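Umbrella bags wanted again at Hultetport repair room

May 16, 2018

The umbrella and bag table is back at the Herkard hall in Hultetport. Opened this week after a winter break, running until the end of June. Small repairs, lost covers, bags that need a stitch – all free, though there is a jar on the side for thread money.

Last time round the table took in 294 items. Bags and pouches made up most of the pile, umbrellas next, then a long tail of hats, aprons and one tent nobody came back for. The tent is still there if it's yours.

Cloth bags are the main thing this year. Drawstring ones, fold-flat shoppers, the thin sleeves that come with umbrellas and always go missing by the second week.
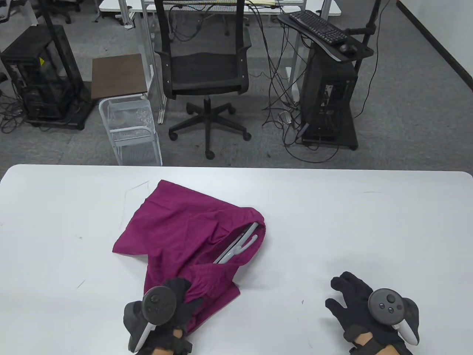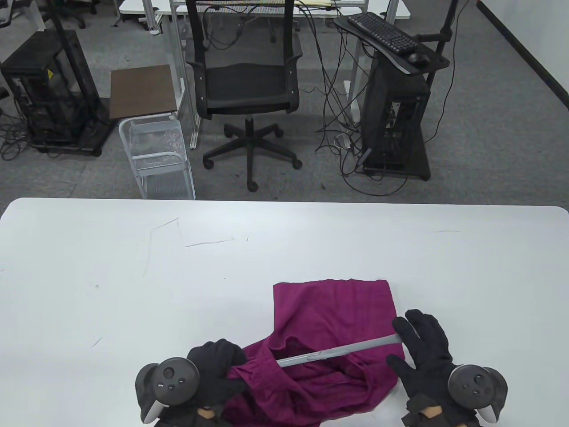 Magenta cloth and a grey item on the white table at the Herkard hall.

Can I bring a bag that has no drawstring left in it?
Bring it as it is, new cord is kept in black, white and navy and it takes a few minutes to thread. If you want a colour to match, buy a length yourself and bring it along with the bag.

Sessions are in the afternoon, 22 places at each one. Places go on the door, no booking, and the first session filled up well before the kettle had boiled. People who couldn't get in were given a slip for the next one. Slips are good until the end of June and can be passed on to a neighbour.

Limit of 5 items per household. This is down from last year, when a few people turned up with whole suitcases and the queue went out past the bike racks. Organisers say the limit will be looked at again if things are quiet, which they don't expect.

What the table will take: shopping bags, drawstring bags, pouches, umbrella sleeves, small rucksacks if it is only a strap or a seam. Umbrellas with a loose tip or a cover that has come away from the rib. Please shake them out first.

What it won't take: leather, anything with an electric part, golf umbrellas with a snapped shaft, and wet things. A damp bag can't go under the machine and there is nowhere to dry it. Zips are a maybe. Short ones yes, long coat zips no, ask on the door.

Most of the work is dull and quick. Side seams, handles coming off, a corner worn through by keys. A handle takes longer than you'd think as the old stitching has to come out first and it is usually done in thread the same colour as the bag. Bring your glasses. If you'd like to do your own there are spare needles and someone to show you how, and you go to the front of the queue for doing it.

Thread and cord come from Zondonis, the haberdashery by the bus station, which is selling its ends of reels to the hall at cost. Zamfir, the dry cleaner two doors down, has handed over a box of unclaimed belts and fabric offcuts. Offcuts are free to anyone who wants patches – help yourself from the crate near the entrance. The red cotton has mostly gone already.

There is also a folding half hour at the close of each session. Popular last year, mainly with people who own one of those shoppers meant to tuck into its own pocket and have never once got it back in. The method being taught is the flat one: lay the bag out on the table, smooth it from the middle, sides in by thirds, then roll from the bottom towards the opening so that the air gets out. Push it into the pocket last. Works on umbrella sleeves too more or less, though with those you roll the sleeve up on its own and keep it in the umbrella's handle loop.

Anyone putting an umbrella back in a narrow sleeve is told to strap it first. Handle end out, tip end in, and pull the cloth up over it bit by bit – not shove it all in from the top. That is where most of the split seams come from, according to the repair notes from last year, with thin nylon ones the worst.

The hall has four sewing machines this time, one more than before. The extra one was bought with money from the autumn jumble sale. It is a heavy old thing and does canvas, so tote bags with thick handles can now be done on the spot and not sent away. A darning basket will be out as well for socks and gloves, but bags get done first.

Finished items are kept for two weeks on the rail by the stairs with a paper tag. Please check the tag number before walking off. Three navy shoppers went home with the wrong people last year and only two have come back.

Anything left at the end of June goes to the charity shop on the harbour road. That includes the tent.

Tea is fifty pence, squash free for children. Biscuits when there are any. The side door has the ramp, the front one has two steps and a stiff handle, knock hard if it is shut. Parking is poor until the roadworks finish so the bus is the better bet, it stops right oposite.

The organisers are still short of large buttons, bias binding and good scissors. Donations can be left at the hall during sessions or at the counter in Zondonis in shop hours. No more wool please, the cupboard is full and teh door won't close.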